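第六讲 小户型的收纳与陈设

课程讲义,室内设计基础,供课前预习和课后复习使用

一、本讲内容

上一讲讲了动线和净宽,这一讲讲柜体。小户型的面积问题,多数最后都落到柜子上:放几个,放哪里,多深,怎么开。陈设放在最后讲,篇幅较短,但作业里要用到。

本讲需要用到上次发的Umali公寓平面图。没有领到的同学请到资料室补领,电子版的比例不准,不要直接在上面量尺寸。

二、收纳量的估算

估算收纳量有两种做法。一种是按面积估,先定一个收纳面积占套内面积的比例,再往下分配到各个房间。这种做法快,适合方案初期,缺点是没有考虑住的人。两个人住和四个人住同样的面积,需要的柜子差别很大。

另一种是按物品估,先列清单,再换算成柜体的长度和层数。衣物换算成挂衣杆长度和叠放层数,书换算成搁板的延长米,被褥换算成体积。这种做法慢,但结果可靠。本课程的作业一律用第二种。

列清单时常见的遗漏有以下几类:

换季被褥和枕芯
行李箱(通常是全屋最大的单件物品)
吸尘器、熨衣板、折叠梯
药品和证件
备用的纸巾、洗衣液等消耗品
礼品包装和购物袋

行李箱要单独量。很多衣柜底部留的空位放不进一只大号行李箱,结果箱子常年立在走道上,把前面算好的净宽占掉了。

三、柜体深度

深度由物品决定,不由墙面剩余的尺寸决定。衣柜挂衣服,衣架加上衣物的宽度决定了柜体不能太浅。书柜则相反,做深了以后前面空一截,最后总会堆上第二排东西,里面那排就不再使用了。

低柜和斗柜介于两者之间。斗柜的深度要同时考虑抽屉拉出后的占地。抽屉全部拉开时,人站在前面还要能弯腰,所以斗柜前方的净空应当按“抽屉行程加人的站位”计算。卧室里床尾对着斗柜的布置,问题大多出在这里:平面图上看着放得下,抽屉只能拉开一半。

Ginov的改造项目中,主卧床尾到墙的距离不够,原方案放了一个深斗柜。后来改为浅柜加床下抽屉,总收纳量略有减少,但每个抽屉都能完全打开。平面图和改后的立面图见讲义附页,请对照两张图,标出改动前后人的站位。

四、抽屉、柜门与开放格

抽屉适合放小件和叠放的衣物。从上往下看,物品一目了然,取用时不用搬动前面的东西。抽屉的造价高于搁板,五金也更容易损坏,所以不宜全屋使用。视线以上不要设抽屉,看不到里面。

平开门便宜,密封性较好,但开启时占用前方空间。推拉门不占前方空间,任何时候只能打开一半。折叠门的开口大,轨道需要定期清理。三种门的选择首先看柜前的净空,其次看使用频率。

开放格用于每天取放的东西,数量要控制。开放格占立面的比例一高,房间就显得乱,清洁的工作量也会增加。

抽屉的高度要分级。上层浅,放袜子、内衣、首饰和零碎物品;下层深,放毛衣、裤子和床单。初学者画立面时习惯把抽屉等分,看着整齐,用起来上层太深,下层又不够。也可以在同一个柜体里把窄抽屉和宽抽屉并列,窄的一列放小件。

五、拉手

拉手分明装、嵌入和无拉手三类。明装拉手中,圆钮只需要一个安装孔,位置略有误差不明显,更换时也容易找到替代品。条形拉手有两个孔,孔距要在订货之前确定。宽抽屉如果用圆钮,一般装两个,否则从一侧拉容易卡住滑轨。

过道两侧的柜子慎用凸出的拉手。在计算净宽时,拉手的凸出尺寸应从净宽中扣除。作业中这一项漏扣的人很多。

六、颜色与材质

小户型的柜体占墙面的比例大,柜体的颜色基本就是房间的颜色。浅色柜体配浅色墙面,边界不明显,体量感弱一些。深色柜体适合单独一件,放在光线充足的位置。

白色并不是单一的颜色。偏暖的白与偏冷的白放在一起,其中一个会显脏。选样时把柜门样板、墙漆样板和地面样板摆在一起,分别在日光和灯光下看,并记录所用光源的色温。

地面为灰色时,白色家具的轮廓比较清楚,底部容易显得突兀,可以用踢脚或者柜腿处理过渡。木地面上的白色家具则要注意地板的色相,偏红的地板会使白色看上去发青。

七、柜面陈设

低柜和斗柜的顶面是房间里少数适合陈设的水平面。Vundisitz样板间的做法可以参考:每个柜面只放一组物品,其余留空。物品的颜色取自房间里已有的颜色,或者与柜体同色。

花是常用的陈设。鲜花要换水,需要考虑取水的距离和柜面的防水;仿真花不需要维护,但会积灰,应当选择容易擦拭的品种。花器与柜面同色时,视线集中在花上;花器与柜面对比强时,花器本身成为主体,花要相应减少。
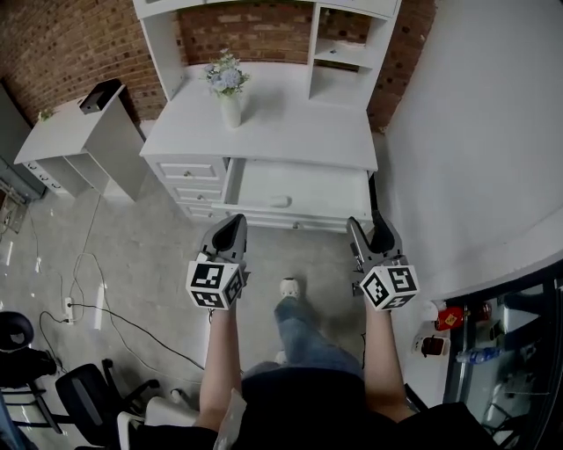
图6-1 白色斗柜,柜面陈设白色花瓶与浅蓝、白色仿真花,左侧为三个竖排小抽屉

陈设物的高度与柜体上方的墙面有关。墙上挂画或挂镜时,花的顶部可以与画框下沿重叠一小部分,完全分开反而显得零散。墙面空白时,陈设物可以高一些,位置偏向一侧。

经常开合的柜子,顶面不宜放重心高、底面小的器物。儿童房的柜面不放玻璃和陶瓷。斗柜无论高矮,有儿童的家庭都应当与墙体固定,固定点在图纸上注明。

八、课后作业

1. 以Umali公寓平面图为底图,按物品清单估算卧室收纳量,列表提交。两人居住,其中一人有大量换季衣物。

2. 设计一件斗柜,宽度不超过95厘米,至少八个抽屉,抽屉高度分级。提交立面图和一张剖面图,比例自定,标注拉手位置。

3. 在平面图上画出全部抽屉拉开时的轮廓,以及人的站位。柜前净空不足700毫米的,说明如何调整。

4. 为柜面设计一组陈设,文字说明即可,写明物品、颜色和大致高度。

作业用A3纸打印,右下角写学号。电子稿另存一份,不收照片。第一题的表格格式与第四讲作业相同。

九、阅读

讲义附页中的Grustisdale住宅案例,重点看走廊储物墙一节。下一讲从这个案例开始,讨论厨房和走廊共用柜体的做法,请事先把平面图抄绘一遍。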